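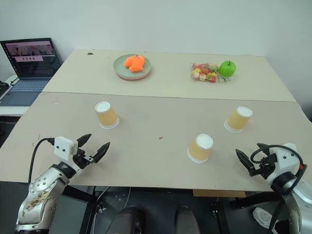 Inna Horobets
Community helper, Food and Kitchen

Home | Questions | Topics | Sign in

How long do sweets keep once they're out of the bag?

I bought a big mixed lot in October and tipped them into a clear plastic container. The bags went in the bin, so I have no dates. Some of the jellies have gone hard and the boiled ones stick together. Are they safe, and should they go in the fridge?

Answer from Josphat Wanyama
November 24, 2020

Hard jellies are just dried out. Boiled sweets stick when damp gets in, so keep the lid on tight and put them in a cool cupboard – not the fridge, where they pick up moisture. Anything with nuts or chocolate in it I would eat first. Throw away whatever smells odd or has mould on it.

I keep the two kinds in separate tubs now. The jellies make the boiled ones sticky if they share.
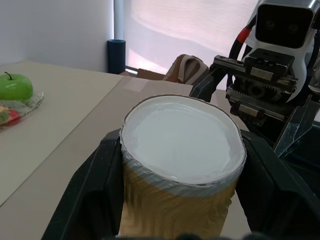
Answer from Pacita Calimlim

Ours never last long enough to find out. Mine live in an old biscuit tin and they're fine. Write the date on a bit of tape next time.

Answer from Macario Solís

Agree about the fridge. A small sachet of rice in the tub helped mine a bit.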